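Thursday, December 10, 2020

Bench table, morning. Sorting small parts before the Elleck order gets packed.

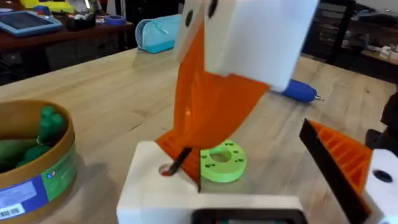
Pegs stay in the round cardboard container for now. The green ones are all together and should remain that way until the Bodolance trays arrive. Do not tip them into the general drawer again; it took most of an afternoon to pick them out in April.

White block: rod seats in the small hole near the left end of the top face. It leans. Hole looks oversize for this rod, or the rod is from the other set. Brahim Farouk to check against the Stojanovska drawing before we drill anything. Slot on the front edge left as is.

Lime-green disk (center hole, ring of small holes) has no entry on the parts list. Tried the Trirkik catalog, nothing close. Logged as "disk, green, perforated" until someone comes up with a better name.

Pencil case, light blue, zippered — stays on the table. Markers and the short ruler go back in it at the end of the day.

Stock after sorting:

- pegs on order: 400
- washers, drawer 2: 3,000, per supplier slip, not verified
- empty bags: 60, enough for Elleck only

Table surface wiped with a dry cloth only. The last cleaner left a film that made small parts slide.

Open:

- rod fit, see above
- new label for the peg container, the printed one on the side refers to the old contents
- ask Brahim whether the disk goes on the rod or is a separate item
- reorder bags before the next batch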